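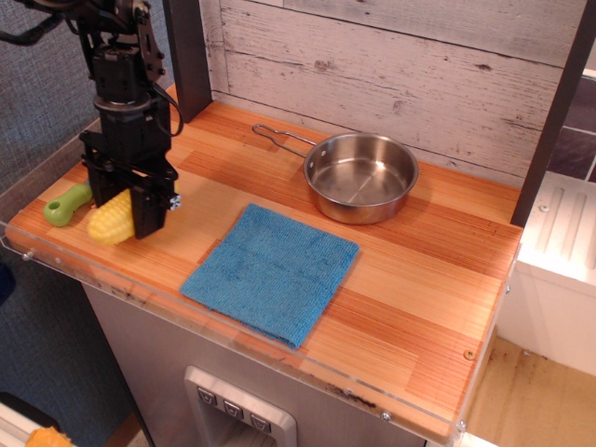 Dede Opoku reckons it's the planner, and that I should stop fiddling with the gripper thresholds until I've ruled that out. Fair enough, but I've been staring at planner logs since July and I'm not convinced, so I'm putting it to the rest of you.

Setup for anyone who missed my other thread: toy kitchen, hobby servo arm, policy trained on 988 teleop demos, running through Tulteo with the stock Eren planner on top. Task is "put the corn in the pan". Grasp is lovely now, it closes on the corn nearly every time. Then it sits there. Two, three seconds of dithering with the thing in its fingers, and after that it either goes off to the pan quite happily or opens up and drops it. Same start pose, same prompt. Driving me up the wall!

wobblyjoint
Posted Aug 3, 2021

How long are your action chunks? I had exactly this dithering and it was the chunk boundary. The policy predicts a bunch of steps, you run them all, then the next prediction disagrees with the last one and you get a wee fight. Overlap them and average the bits in common. Went away overnight for me.

marrowfat

Chunks are 14 steps and I run the lot before asking again. Hadn't thought of overlapping, I assumed Tulteo did that for me?

wobblyjoint

It doesn't unless you switch it on. There's a blend setting in the runner config, off by default.

Dede Opoku

I'll stick up for my planner theory. Look at what Eren has to decide once the corn's held. It wants a clear route to the pan, and you've got a folded cloth on the worktop and the pan handle poking out as well. If the cloth comes through in the depth map as a lumpy box, the route over it will flip between two answers every time the map refreshes. I've seen it do that over a tea towel. Blending chunks won't help when the goal itself keeps hopping about.

Turn on the debug overlay and watch the target marker. If it jumps, it's the planner. If it stays put and the arm wobbles anyway, I'll shut up.

tin_lid

Depth on a shiny metal pan is going to be rubbish too, isn't it? Mine sees a hole where the bottom should be. I gave up and told the planner the pan was a flat disc at a fixed height, which is cheating but it works.

marrowfat

It's cheating but I'm tempted :)

Overlay's a good shout. I'll do a batch with blending off first so I'm only changing one thing at a time.

lornness_dev

I look after the Lornness logger, so I'm biased, but please record the gripper current alongside all this. "Opens up and drops it" sounds like a third problem to me. Rounded plastic veg can creep a little in two fingers, the current dips, and if your policy has learned that low current means "not holding anything" it'll open and have another go. Do your demos have any regrasps in them?

marrowfat

Loads. I left them in on purpose so it'd learn to recover.

lornness_dev

Then I'd look there before touching the planner.

Dede Opoku

Disagree, but only about the order. Overlay takes a minute to switch on and retraining takes all night.

marrowfat

Right, back with some numbers. 70 runs with the overlay on, blending off. Target marker jumped in around half of them, nearly always left of the cloth then right of the cloth, so Dede gets a biscuit. But the drops don't line up with the jumps at all! Plenty of drops with the marker sitting perfectly still, and in those the current dips just before it lets go.

So that's two faults. For the first I've told Eren to hold on to its route unless the new one is clearly shorter, and the hovering is much less daft. The drops I haven't fixed.

wobblyjoint

Still turn blending on. Please. For me.

tin_lid

Adside has a filter for picking regrasps out of a demo set if you don't fancy going through them by hand. It's slow and it threw out some good ones of mine, so keep a copy.

marrowfat

Ta, copying the folder now. Blending's on as well, and I'll post the current plots once I've worked out how to make the axes readable.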